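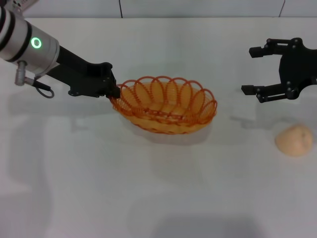

Kolbrún Hafstein

Saturday, started 8:40

Bread baskets for Galtetti, job 706. Carrying on from the last entry, where I said I would stop changing the base and look at the rim.

The orange oval is the one I keep going back to. It came in the box of older stock from Zikunis with no label, and I have not found it in any of their lists. Criss-cross lattice for the body, row of looped coils for the rim, each loop lapping the next all the way around. I had been treating the loops as trim. After a morning of handling it I think they are doing most of the work of holding the oval open. The lattice strands are thin and the sides give when pressed. Near the rim they give a lot less.

Pressed the long sides together with my thumbs, let go, looked at the outline on tracing paper. Outline came back to the pencil line on one side and a little inside it on the other. Repeated after lunch with the same result, so it is probably a set in the basket from storage and not something I did. Oluf stacks everything on its side.

Compared against our own two trial pieces:

Trial A, flat bound rim. Neat, quick to make, goes oval to nearly round as soon as you pick it up by one end. Fogh had already written this in the margin last week and I should have read it.

Trial B, single row of loops, spaced out and not overlapping. Better than A. The loops bend outward one at a time and then stay bent. Two are already ugly.

Orange oval, overlapping loops. When one loop is pulled the neighbors pull with it. I could not get a single loop to bend alone without real force, and I stopped there because it is the only one we have.

So the overlap matters. Next trial gets overlapping loops, same strand as B.

10:15. Color. Ragnheiður wanted to know if the floor of the basket is a different orange. Seen through the openings it looks paler, closer to peach. I put a strip of the dyed sample inside, flat on the floor, and held another against the outside wall. The strip inside looked paler as well, which I take to be the white tabletop coming up through the lattice. I would not order a second dye lot on the strength of this. Check once more on the brown bench before telling Galtetti anything.

Shadow on the table is soft under the lattice, much softer than I expected. Halfdan says a lit tabletop will show every crumb through the base anyway and they should be told. Noted. They will use napkins, the order says so on the second sheet.

11:00. Buns. Using the small round kind, pale tan, a bit lumpy on top, from the bakery on the Ollgate side. They are 55 grams each according to the bag. I have been putting them down on the bare table next to the basket and loading from there, and should use a plate, because the white surface holds grease and I wiped it three times before noon.

Loading notes:

- One bun alone rolls to the end of the oval and sits against the wall. Looks mean. Galtetti serve singles at breakfast, so ask if they want a smaller basket for that.
- A few buns sit well, and the oval suits them better than a round would.
- Heaped, the top ones rest against the loops. The crust snags a little on the way out. Nothing tears but flakes come off and catch in the coils. This is the first real complaint I have about the looped rim.
- Sliced loaf lies along the length and is fine.

Crumb cleaning. Turned upside down over the sink and tapped, most come out of the lattice. The loops keep theirs. Dry pastry brush gets them out in under a minute if you go along the direction of the coil, and takes forever if you go against it. I would put that in the care card in one sentence. Rinsing tried once, under the cold tap. It drains through the sides at once but the loops hold drops, and I had to shake it. Left it on the rack over lunch and forgot to look at the clock when I came back, so no drying time today.

1:30. Lifting. People will pick this up by one edge with one hand, whatever we print on the card. Lifted by one end of the rim with a few buns inside, the far end drops and the buns slide to it. None fell out. Lifted by the middle of the long side it tips more and I would not want soup under it. Kjærgaard thinks a taller rim on the long sides would fix that. I think it would only make the snagging worse. We agreed to make one of each and stop talking about it.

Materials. There is enough orange strand on the spool for up to 9 more rims if I don't waste any, and I will waste some. Reorder on Monday's list, same width. The order itself is for 64 baskets so this needs settling before September.

To do

Make trial C, overlapping loops, standard height.
Make trial D, same with raised long sides (Elínborg's).
Retrace the orange oval after it has stood flat on its base for a few days. Please do not put anything in it.
Brown bench color check, with Ragnheiður there.
Drying time, properly, with a clock.
Ask Galtetti about singles.
Find out from Steinarsdóttir whether the old Zikunis box had a packing slip. She thinks it went out with the cardboard.

3:50. Added later. Halfdan brought up hooks for hanging, in case the cafe stores them on the wall. The loops would go straight over a small hook. Hung it for the afternoon on the coat peg, which is too thick and pushes the loops apart, so use something thinner. Took it down before leaving. It is on the second shelf, standing flat.

Last updated Saturday 4:10 pm

3 comments
0 shares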